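Home | Checklists | Workshop | Kitchen | Contact
Print this page | E-mail this page

Tabletop check, June - with comments

I love this round of the year! A good table deserves a proper going-over, and the ones from Başaran have earned it.

1. Surface, wiped and looked over in low light - OK. The pale wood has kept its color beautifully. Please keep using the Flusia cloths, they leave no lint at all.

2. Edges and corners, felt by hand - OK. One rough spot near the back corner of table 2, sanded with 200 grit and oiled the same morning. Smooth as a plate now!

3. Joints and legs - OK. No rocking on any table. Bolts tightened a quarter turn where they needed it.
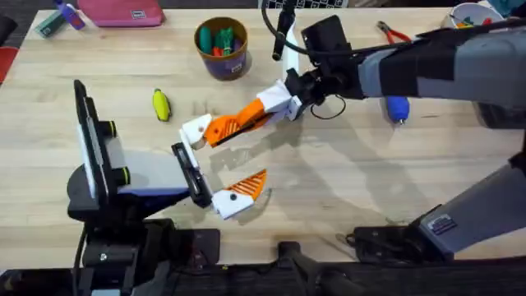 4. Cables and cords - OK, with a comment. Keep loops short and well back from where people put their elbows. A Plikeo clip every couple of feet does wonders, and there is a full box in the drawer.

5. Small items on the tabletop - comment. Things do gather during the day. Sort them into the trays before closing, and check the floor for anything that rolled off.

6. Front edge - OK. Nothing sticking out past the wood at hip height. I walked along it twice to be sure.

7. Oil and brushes - restock. We are down to our last can. The Brustex brushes clean up so well that I would happily order the same again.

Score: 91. Best so far, and I am really pleased - next check after the summer oiling.

Related items
Oiling a butcher-block top
Stool and bench check
Where to put the trays

Page views: 1,026
Back | Top | Next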